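공용 작업장 양팔 로봇 셀 안전 점검표 (의견 포함)

설비: Vanow 양팔 작업대
위치: Drorkstead 공용 작업장, 벽면 쪽 작업 구역
점검일: 2026-04-29
점검자: Huia Maihi
제작 및 입회: Ebbe Fagerlund
점검 구분: 정기 점검. 직전 점검은 작년 10월.
판정 표기: 적합 / 조건부 / 부적합 / 해당 없음

0. 적용 범위

본 점검표는 작업대 본체, 매달린 양팔, 그리퍼, 배선, 정지 회로, 작업 매트, 시험용 물체를 대상으로 한다. 제어용 컴퓨터의 소프트웨어는 속도 제한과 정지 동작에 관련된 부분만 확인했다. 학습 모델의 성능은 다루지 않는다. 시험 과제는 두 가지로, 컵 옮기기와 넘어진 머그 걸이 세우기이다.

항목 번호는 작년 10월 양식을 그대로 따랐다. 삭제된 항목의 번호는 비워 두었으므로 중간에 번호가 건너뛰는 곳이 있다.

1. 전원 투입 전 점검

1.1 상부 프레임 체결 볼트의 풀림 표시선
판정: 적합
의견: 표시선이 어긋난 볼트 없음. 오른팔 쪽 브래킷 한 곳은 표시선이 흐려져 다시 그었다. 유성 페인트 마커를 사용할 것. 일반 사인펜으로 그은 선은 알코올로 닦으면 지워진다.

1.2 상부 프레임 흔들림
판정: 조건부
의견: 손으로 좌우로 밀었을 때 왼팔 쪽에서 미세한 유격이 느껴진다. 정지 상태에서는 문제없으나 양팔을 동시에 감속시키면 그리퍼 끝에서 진동이 커진다. Ebbe는 가새를 한 줄 추가하겠다고 했다. 추가 전까지 양팔 동시 고속 동작 금지.

1.3 작업대 수평 및 다리 고정
판정: 적합
의견: 수평계로 전후, 좌우 확인. 조절발 잠금 너트 모두 조여져 있음.

1.4 팔 기저부 체결
판정: 적합
의견: 토크 렌치로 재확인. 제작 노트에 적힌 값과 일치. 노트의 사본을 작업대 서랍에 넣어 둘 것. 현재는 Ebbe의 개인 노트북에만 있다.

1.6 작업대 가장자리 부착물
판정: 적합
의견: 클램프류는 손으로 비틀어 돌아가지 않는지 확인했다. 팔의 최대 도달 범위 안쪽으로 손잡이가 돌출되지 않도록 할 것.

2. 배선

2.1 전원 케이블 피복
판정: 적합
의견: 눌림, 갈라짐 없음.

2.2 관절을 지나는 케이블의 여유 길이
판정: 조건부
의견: 오른팔 손목으로 내려가는 케이블은 루프 여유가 충분하다. 다만 손목을 한쪽 끝까지 돌린 상태에서 루프가 바깥으로 벌어지므로 물체에 걸릴 가능성을 배제할 수 없다. 중간에 벨크로 타이 하나를 추가하고, 타이를 너무 조여 케이블이 꺾이지 않게 한다. 케이블 타이(나일론)는 쓰지 말 것.

2.3 기저부 주변 케이블 정리
판정: 조건부
의견: 가는 통신선이 기저부 옆에 고정 없이 늘어져 있다. 동작 범위 안은 아니지만 매트를 교체할 때 손에 걸린다. 접착식 클립으로 작업대 뒤쪽 모서리를 따라 붙일 것.

2.4 커넥터 잠금
판정: 적합
의견: 전 커넥터 당김 시험 실시.

2.5 접지 연속성
판정: 적합
의견: 프레임과 콘센트 접지 단자 사이 확인. 측정기는 작업장 공용품을 사용했다. 공용 측정기의 리드선 한쪽 피복이 벗겨지기 시작했으므로 본 점검과 별개로 교체를 요청함.

2.6 멀티탭 부하
판정: 부적합
의견: 로봇 전원과 같은 멀티탭에 집진기가 연결되어 있었다. 해당 멀티탭의 정격은 2000 W이고, 집진기의 명판 소비 전력만 1800 W이다. 로봇 두 대의 전원 장치를 더하면 여유가 사실상 없다. 점검 중 집진기를 다른 회로로 옮겼다. 멀티탭에 로봇 전용 표지를 붙일 때까지 판정은 부적합으로 유지한다.

Ebbe 의견: 집진기는 목공 쪽에서 옮겨 온 것으로 알고 있음. 표지를 붙이고 멀티탭 자체를 작업대 다리에 고정하겠음.

3. 전원 투입 후 점검

3.1 상태 표시등
판정: 적합
의견: 투입 후 양쪽 기저부 표시등이 녹색으로 바뀔 때까지 대기. 녹색이 아닌 상태에서 이동 명령을 보내지 않는다. 표시등의 색과 의미를 정리한 표가 작업대 근처에 없다. 처음 쓰는 사람은 기저부 표시등과 손목 표시등을 혼동할 수 있으니 한 장으로 인쇄해 둘 것.

3.2 원점 복귀
판정: 적합
의견: 좌우 각각 단독으로 실시한 뒤 동시에 실시. 간섭 없음.

3.3 비상 정지 버튼
판정: 적합
의견: 양팔 정지 확인. 버튼을 풀어도 자동으로 재시작하지 않음. 재시작에는 별도의 리셋 조작이 필요하며 이 동작도 확인했다.

3.4 비상 정지 후 팔의 처짐
판정: 조건부
의견: 팔이 위에서 매달린 구조이므로 정지 후 브레이크가 물릴 때까지의 처짐을 따로 본다. 왼팔은 눈에 띄는 처짐 없음. 오른팔은 그리퍼 끝에서 4 mm 내려온다. 작년 10월 기록에는 수치가 없어 비교할 수 없다. 다음 점검부터 반드시 수치로 기록한다. 매트 바로 위에 손가락을 둔 상태에서 정지 시험을 하지 말 것.

3.5 소프트웨어 속도 제한
판정: 적합
의견: 설정값 195 mm/s. 사람이 작업대 앞에 서 있는 동안에는 이 값을 올리지 않는다. 설정 파일을 수정한 사람은 작업 일지에 이름과 변경 전후 값을 적는다. 지난 몇 달의 일지에는 변경 기록이 없는데 설정 파일의 수정 시각은 두 번 바뀌어 있다. 누가 바꾸었는지 확인되지 않음.

Ebbe 의견: 한 번은 본인. 주석만 고쳤음. 나머지 한 번은 모르겠음. 앞으로는 설정 파일을 버전 관리에 넣겠음.

3.6 가상 벽(동작 범위 제한)
판정: 적합
의견: 앞쪽 한계는 매트 앞선을 넘지 않도록 설정되어 있다. 좌우 한계도 확인. 뒤쪽은 벽면까지의 거리가 짧아 한계를 더 안쪽으로 잡는 편이 좋겠다.

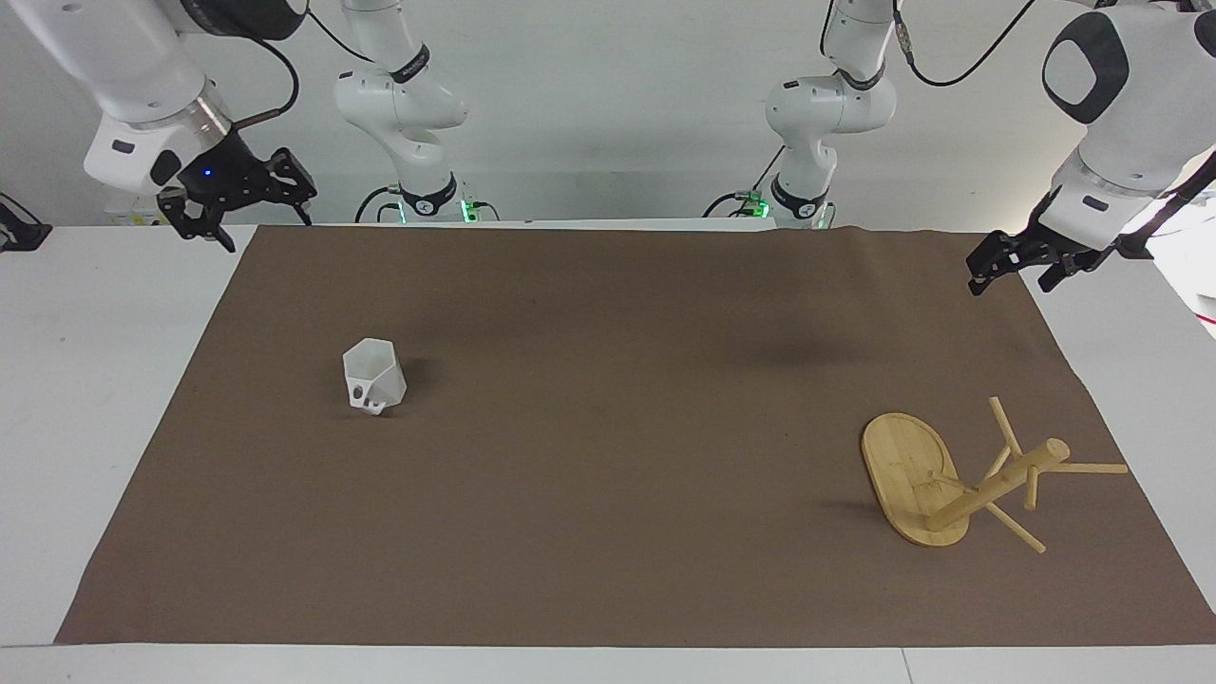 3.7 양팔 상호 간섭
판정: 적합
의견: 중앙 영역에는 한 번에 한 팔만 진입하도록 되어 있다. 의도적으로 두 팔에 같은 목표점을 주었을 때 나중에 명령을 받은 팔이 대기했다. 대기 시간이 초과되면 오류를 내고 멈춘다. 오류 메시지에 어느 쪽 팔인지 표시되지 않으므로 수정 요망.

4. 그리퍼

4.1 손가락 체결
판정: 적합
의견: 나사 풀림 없음. 나사 고정제를 바른 날짜를 일지에 남길 것.

4.2 파지력 상한
판정: 조건부
의견: 대나무 머그 걸이의 가는 가지를 잡기에는 현재 상한이 높다. Kwiatkowski 작업장에서 받은 설정값을 그대로 쓰고 있는데, 그쪽은 금속 부품용이다. 과제별로 상한을 나누어 저장하고, 시작할 때 어느 값이 적용되었는지 화면에 띄울 것.

4.3 전원 차단 시 파지 상태
판정: 적합
의견: 차단 후에도 쥔 상태를 유지한다. 손가락이 끼인 경우를 대비한 수동 해제 절차는 문서로 있으나 필요한 육각 렌치가 공구함에 없었다. 렌치를 끈에 달아 프레임에 걸어 둘 것. 렌치 비치 전에는 단독 작업 금지.

4.4 손가락 끝 마모
판정: 적합
의견: 양쪽 모두 사용 가능. 예비품 없음. 주문 필요.

5. 작업 매트와 물체

5.1 매트 고정
판정: 조건부
의견: 갈색 천 매트의 뒤쪽 가장자리가 팔 기저부와 닿는 곳에서 들뜨고 주름져 있다. 오른쪽도 앞 모서리로 갈수록 벌어진다. 그리퍼가 낮게 접근할 때 주름에 걸리면 매트 전체가 당겨지고 위에 놓인 물체도 함께 움직인다. 뒤쪽은 양면테이프로 고정하고, 앞쪽은 교체가 쉽도록 얇은 누름대를 쓴다. 재단을 다시 하는 것이 가장 확실하다.

5.2 매트 오염
판정: 적합
의견: 톱밥은 브러시로 제거한다. 압축 공기를 쓰지 말 것. 관절 틈으로 먼지가 들어간다.

5.3 시험용 물체: 흰색 육각 컵
판정: 적합
의견: 모서리에 날카로운 부분 없음. 앞면 아래쪽의 구멍에 그리퍼 손가락 끝이 들어가면 빼는 동작에서 컵이 끌려 올라올 수 있다. 파지 위치는 컵 위쪽 테두리로 한정한다. 액체를 담아 시험하지 않는다.

5.4 시험용 물체: 대나무 머그 걸이
판정: 조건부
의견: 옆으로 넘어진 상태에서는 받침이 거의 모로 서고 가지 끝이 매트를 짚는다. 가지 하나에 하중이 몰린 상태로 위에서 누르면 부러지거나 튈 수 있다. 접근은 중앙 기둥을 우선으로 하고, 가지를 잡고 비트는 동작은 금지한다. 가지를 끼운 구멍의 헐거움은 시험 전에 손으로 하나씩 돌려 확인한다. 헐거운 가지가 있으면 목공 접착제로 고정하고 완전히 굳은 뒤에 사용.

Ebbe 의견: 세우기 과제는 초기 자세를 넘어진 상태로 두어야 하므로 물체 자체를 바꾸기는 어렵다. 누르는 방향의 힘이 일정 값을 넘으면 중단하는 조건을 넣겠다.
Huia 의견: 그 조건이 들어간 뒤 이 항목만 재점검하겠음.

5.5 물체 배치 시 절차
판정: 적합
의견: 물체를 손으로 놓을 때는 일시 정지가 아닌 구동 차단 상태로 한다. 일시 정지는 원격 화면에서 해제될 수 있다. 입회 중 Ebbe가 이 절차대로 하는 것을 확인했다.

6. 작업자와 주변

6.1 보안경
판정: 적합
의견: 비치되어 있음. 긁힘이 심한 것 하나 폐기.

6.2 바닥 표시
판정: 부적합
의견: 접근 제한 테이프가 닳아 앞쪽 구간이 보이지 않는다. 다시 붙일 것. 작업대 바깥 부분까지 팔이 닿지는 않지만, 제한선이 없으면 지나가는 사람이 작업대에 물건을 올려놓는다.

6.3 장신구, 긴 소매, 끈
판정: 적합
의견: 출입 안내문에 포함되어 있음. 목에 거는 출입증도 해당한다는 문구를 추가할 것.

6.5 조명
판정: 적합
의견: 점검 중 깜박임 없음. 팔 아래로 생기는 그림자 때문에 물체 인식이 흔들린다는 메모가 일지에 있으나 안전 항목은 아니므로 판정에 반영하지 않았다.

6.6 소화기
판정: 적합
의견: 압력 정상. 앞을 막고 있던 합판은 치웠다.

7. 조치 목록

2.6 멀티탭 고정 및 전용 표지 부착. 담당 Ebbe. 다음 가동 전까지.
6.2 바닥 테이프 재부착. 담당 Huia. 다음 가동 전까지.
4.3 수동 해제용 렌치 비치. 담당 Ebbe. 다음 가동 전까지.
1.2 가새 추가. 담당 Ebbe. 자재는 Pokura 쪽 남은 프로파일을 사용.
2.2, 2.3 케이블 고정. 담당 Ebbe.
3.1 표시등 표 인쇄. 담당 Huia.
3.4 처짐 수치 재측정. 같은 자세에서 좌우 모두. 담당 Huia.
4.2 과제별 파지력 상한 분리. 담당 Ebbe.
5.1 매트 고정 또는 재단. 담당 미정.
5.4 힘 제한 조건 추가 후 재점검. 담당 Ebbe, 확인 Huia.

8. 종합 판정

조건부 사용 가능. 부적합 두 건과 4.3의 렌치 비치가 끝나기 전에는 전원을 넣지 않는다. 이후에도 가새 설치 전까지 양팔 동시 고속 동작은 제외하고, 머그 걸이 과제는 5.4 재점검이 끝날 때까지 보류한다. 컵 과제는 현재 속도 제한 안에서 진행해도 된다.

점검자 확인: Huia Maihi
제작자 확인: Ebbe Fagerlund

추가 메모: 1.5와 6.4는 이전 작업대에만 해당하던 항목이라 삭제된 상태임. 다음 양식 개정 때 번호를 다시 매길지는 정하지 않았다.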